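Open Day Walk-Round: Checklist and Comments, Gripper Demonstration Area
Category: Site Safety > Visits and Events
Reading time: 3 min

Date of walk-round: 9/11/21
Checked by: Tyyne Honkanen
Area: Anenum workshop, ground floor, bench side

Scoring: OK / Needs doing / Not acceptable. Anything marked Not acceptable keeps the doors shut until it is put right.

1. Way in and way out
Main door opens fully. OK.
Fire exit signed and lit. OK.
Fire exit reachable. Needs doing. Somebody has parked the Festier banner in front of it. It is a very handsome banner and it can be handsome against the other wall.

2. Numbers
Limit for the room is 14 visitors at a time, plus two hosts. The invitation went to more than 700 addresses. I am told most people never come to these things. I was told that in February as well, and we ran out of cups and then of floor.
Queue to form in the corridor, on the left. Needs doing (tape).

3. Floor and cables
Walking route from door to bench marked. OK.
Cables clear of walking route. Needs doing. There are loose black cables on the floor past the far side of the table, near the stool. Visitors will be asked to stay on the near side, and at least one of them will go round the back to see how it works. Cable covers, please, or a clip run along the wall.
Stools. One round black one behind the table. Either it is for the host or it goes away - it should not be left for the public to find with their shins.

4. Bench
Table steady, no rocking. OK.
Surface clean. Needs doing. Scuffs are fine. The pencil lines may stay if they are marking something out; if they are not, there is such a thing as a rubber. Smudges to be wiped off before guests put their elbows in them.
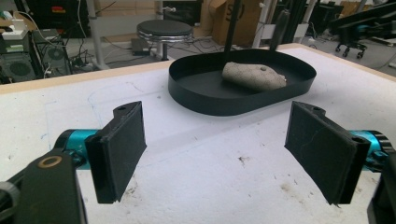

Item 4, demonstration bench: gripper fingers either side of the tray, with the speckled test piece in it.

5. Hand-held gripper
Finger pads fixed, no play. OK.
Finger pads clean. Needs doing. Dusty. A dry cloth will do, and Räsänen knows where they are kept.
Pinch point explained to visitors before anyone takes hold. Needs doing. The script has a whole page on the history of the firm and no mention of fingers, mechanical or otherwise. Add a line near the top.
Visitors handling the tool: one at a time, host within arm's reach, long hair tied back, sleeves up. No under-10s on the tool. They may watch and give advice.

6. Test pieces
Tray sits flat on table. OK.
Pieces free of sharp edges. OK, checked by hand.
Spare pieces boxed. Needs doing. They were in a coat pocket.

7. Storage behind the bench
Cardboard box on floor: move to the store. It has moved twice since the last check, each time by the length of a shoe.
Rolling cart: casters to be locked and tried with a push.
Power strip: not on top of other equipment, please. Fix it somewhere.

8. Paperwork
Risk assessment signed. OK.
Flasten loan form for the barrier posts. Not acceptable, as it is blank. No form, no posts, no open day.
First-aid box in date. OK, although the plasters are all the tiny ones.

Recheck before doors open. T.H.

Recent in Visits and Events
- February open day: what we ran out of
- Host script, version 4
- Borrowing barrier posts: the form and where to send it
- Noise readings, ground floor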